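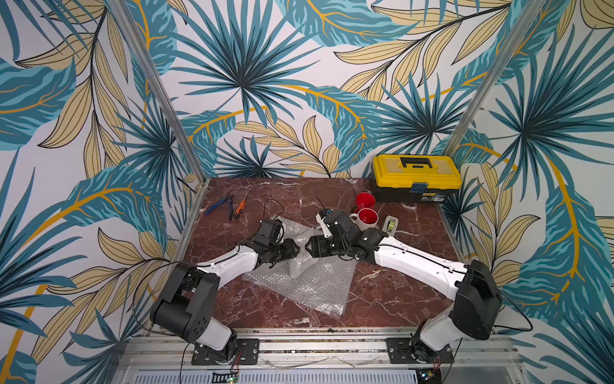
Two arms, grippers nearly meeting over the work surface.

Sport, Media and Public Life
Week 2 notes: When athletes speak up and the sponsor is listening

These are my own notes, cleaned up a bit from the version I talk from. If you were in the room you'll notice I've left out the long detour about stadium nachos. The reading is pages 33 to 48 of the course packet, and please do it before section, because we're going to use the contract language in there and I don't want to spend twenty minutes passing one copy around like last time.

Where we left off

We finished with the idea that a well-known player is always speaking in at least a couple of roles at once. There's the person, who goes to church or doesn't, votes or doesn't, has an aunt with opinions. And there's the employee and the billboard. When a player records a thirty-second message for a cause she cares about, she probably thinks of it as the first kind of speech. The folks at the shoe company think of it as the second kind. Most of the messes we'll look at this term start right in that gap.

Today is about the piece of paper that sits in the gap, the morals clause.

What the clause says

A morals clause is a part of an endorsement deal that lets the company walk away (or pay less, or pause the ads) if the athlete does something that hurts the company's name. They've been around in entertainment contracts for about a century and they moved over to sports as the endorsement money got big.

The wording matters so much! I'll give you two versions and I want you to read them slowly.

Narrow version: The company may end this agreement if the athlete is convicted of a felony during the term.

Broad version: The company may end this agreement if the athlete does or says anything which, in the company's sole judgment, brings the athlete or the company into public disrepute, contempt, scandal or ridicule.

Look at how much work "or says" is doing in the second one. Look at "sole judgment" too. Under the narrow version, a player could give an interview about her faith, or about marriage, or about the mayor, and the company would have no way out through this clause. Under the broad one, a noisy weekend online might be enough, depending on what else is in the contract and how a court in that state reads it.

Somebody always asks me about the First Amendment here, so let me get ahead of it. The First Amendment limits what the government can do to you for speaking. A private shoe company isn't the government. A player can have every right to say a thing and still lose the deal over it. (Public university athletes are a more tangled story and we'll get there in the second half of the term. Hold your questions, write them down, I love them, just not today.) Some states also have laws protecting employees for political activity outside work, but endorsers usually aren't employees of the brand, so those may not help much.

The Senetti case

This is the one we'll work with in section. The full packet is on the course page under Case A.

A veteran goalkeeper with the Prodton women's side has a deal with Senetti, which makes cleats and gloves. She also has a smaller deal with Stumine, a sports drink. In July she records a short video for a youth Bible camp she went to as a kid. In the video she says kids should be proud of what they believe and shouldn't hide it from their friends. That's pretty much the whole thing. She wasn't paid for it.

A few days later a reporter points out that the group running the camp has also put its name on a statement opposing a local anti-discrimination ordinance. The player says she didn't know about the statement. A fan petition asking Senetti to drop her gets 592 signatures. A petition asking Senetti to stand by her gets 149. Senetti puts out two sentences about "shared values" and quietly takes her off the front page of its site. Stumine says nothing at all and keeps running her ads.

Then she posts a second video, filmed in what looks like her kitchen, and this is the one everybody remembers. She says she was talking to kids about their faith, that she respects everyone, and that people had twisted her words.

Things I'd like you to chew on

First, the petition numbers. I've had students in past years tell me that the first petition "shows the public turned on her." Does it? We don't know who signed, whether they ever bought a pair of gloves, or whether the same link got shared in one big group chat. Neither number tells you what the public thinks. They might tell you what Senetti's marketing office was looking at that morning, and that's worth knowing for a different reason.

Second, the second video. Go back to the four kinds of response from week 1: deny, explain, apologize, change the subject. Which one is this? I go back and forth. I used to file it under explain, but "people twisted my words" has some deny in it, and I think it cost her. The reporter hadn't misquoted the video. The reporter had brought up the group. So she was answering a charge that was a little to the side of the one that had been made, and her critics jumped on exactly that. Her supporters heard it completely differently, by the way. To them she was being asked to answer for a statement she'd never read. Try to write out both of those readings fairly before you pick one.

Third, the silence from Stumine. Was it a decision? Could be. It could also be a small company whose one communications person was on vacation. The packet doesn't say, so be careful about building a theory on it.

Two contracts

The packet has the clause from each deal. Senetti's is close to the broad version above. Stumine's only covers criminal conduct and failed drug tests. So before anyone writes me a paragraph about how Stumine was braver, check what Stumine could legally have done through its clause. A company with no exit has a much easier time being loyal.

I'd also like you to notice the thing called a reverse morals clause. That's where the athlete can leave if the company embarrasses her. Her agent asked for one in the Senetti deal and didn't get it. Harms, the regional sporting goods chain that signed her later on, gave her one with almost no argument.

For section

Bring one page, typed, on this: rewrite the Senetti clause so that you'd be willing to sign it from either side of the table. You may not use the words "disrepute" or "sole judgment." Underline the part you had the most trouble with.

Please don't send me a summary of the case. I wrote the packet, I know what's in it.

Office hours are the same as last week, except that I'll be starting at 2 instead of 1. The slides will go up once I fix the one with the upside-down chart.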